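Offene Werkstatt Dirna baut Greifhilfe für die Holzarbeit

5. Januar 2024 — In der offenen Werkstatt Dirna entsteht seit November ein Greifer, der später kleine Holzteile vom Arbeitstisch aufnehmen und sortieren soll. Das Projekt trägt den Namen Fukero und wird von Nesma Helmy geleitet, die in der Werkstatt auch den Kurs für Elektronik gibt.

Die Gruppe trifft sich am Freitagabend, jeweils für drei Stunden. Für Material und Motoren stehen 3.000 Euro zur Verfügung, ein Teil davon kommt vom Sportgeschäft Irnasport aus der Nachbarschaft. Die Tischlerei Fuchs hat helle Bretter gegeben, auf welchen die Gruppe den Greifer ausprobiert.

«Am Anfang wollten wir alles mit einer Kamera von oben lösen, aber die Hand hat dann immer das Teil verdeckt», sagte Helmy. Jetzt arbeitet man mit zwei Fingern, die sich parallel bewegen, und mit einer Öffnung bis 45 Millimeter. Die Steuerung ist noch nicht fertig — ein erster Abend für Besucher ist trotzdem geplant, mit Platz für 30 Personen.

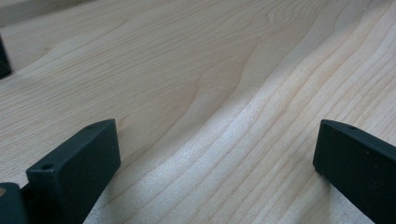
Kann man bei dem Projekt auch ohne Vorkenntnisse mitmachen?
Anfänger sind willkommen, sie müssen aber vorher die Einführung in die Werkstatt besuchen.

Anmeldungen nimmt die Werkstatt am Empfang entgegen.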